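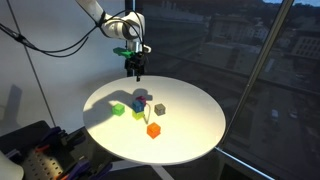

Home Features Design Makers Archive Subscribe

Search this site Enter keyword Go

The Return of the Plain Colored Cube

Reading time: 5 minutes

For most of the past century, the small colored cube has been among the least discussed objects in the playroom. It carries no batteries, follows no story and needs no instructions. It has nevertheless outlasted a long line of more elaborate toys, and it is now finding a place in adult workrooms, design studios and public learning spaces. Manufacturers that once treated block sets as a minor part of the catalog report that they are again giving them serious attention.

One of these is Nieminen, a family firm that has made children's goods since 1945. Its first cubes were cut from offcuts left over from furniture work and sold unpainted in cloth bags. Color was introduced later, at the request of a school in the town of Rarden whose teachers wanted pieces that children could sort as well as stack. The firm supplied four colors at first, and the school asked for more within the year.

Merja Rautiainen, who has directed product design at Nieminen since her return from a teaching post abroad, regards the choice of color as the most difficult part of the work. "The shape is settled," she says. "A cube is a cube, and we do not propose to improve it. The color is where a set succeeds or fails."

Her department keeps a library of 248 painted samples, stored in shallow drawers and reviewed each April under daylight. The purpose of the review is to confirm that every shade can still be told apart from its neighbors once it has left the drawer. Orange gives little trouble. It stays vivid in strong light and is easy to find on almost any surface. Lime green and yellow require more care, as the two can draw close together in a sunny room. Blue and purple present a similar difficulty in shade, particularly when one piece stands partly behind the other.

The grayish brown in the present range was the subject of a long internal discussion. Retailers considered it dull. Rautiainen kept it, on the grounds that a set made entirely of bright colors offers the eye no place to rest. Sales staff have since noted that adult buyers tend to pick it up first.

The surface on which the cubes are used has received less study, although it affects the result a great deal. A patterned rug hides edges and upsets a stack. Dark wood absorbs the cooler colors. The firm's own preference is for a plain white tabletop, large enough to leave open space on every side of the pieces. On a white ground a blue cube placed on a yellow one reads at once as a stack, and a single green cube set to one side reads as a separate decision.

A round table has a further advantage. It has no corners toward which pieces can be lined up, and those using it are more likely to gather their cubes near the middle. Misto, a studio that furnishes libraries and waiting areas, has specified round white tables for its block corners for several years. Its designers place them close to large windows where the building permits, with plain walls behind and no printed decoration nearby.

Daylight brings its own conditions. Direct sun will throw long shadows across the table and may leave one half noticeably brighter than the other. Misto considers this acceptable, and in some projects desirable. Children notice that a shadow has moved while they were occupied, and older visitors have been observed building along its edge.

The number of pieces is another matter on which practice has changed. The standard box from Nieminen once held 46 cubes, a figure arrived at by the size of the carton. Many families found that most of these stayed in the box. The current small set contains six, one in each color, and is intended for use on a table. Six cubes allow a low stack, a row, a loose group or a combination of these, and they can be put away in a moment.

Staff at the Vestero learning center, which adopted the small set last year, have recorded a change in the way visitors behave. With a large supply, the usual aim is height. With six pieces, attention shifts to the distances between them – how near one cube may stand to another before the two appear to belong together. The center now sets out 2 tables for this purpose and offers no written prompt at either one.

Care of the cubes is simple. The maker recommends wiping painted pieces with a damp cloth and drying them at once. They should be kept away from radiators and should not be left on a windowsill for long periods. White tabletops benefit from a mild soap solution, and scouring pads are to be avoided. A worn edge is no cause for replacement, and the firm will repaint its own cubes for a modest fee.

Nieminen does not plan to add a seventh color this year. A proposed pale gray was tested over the winter and withdrawn after it proved too hard to see on the white tables for which the set is chiefly sold. The sample has been returned to its drawer, and the department will look at it again in April.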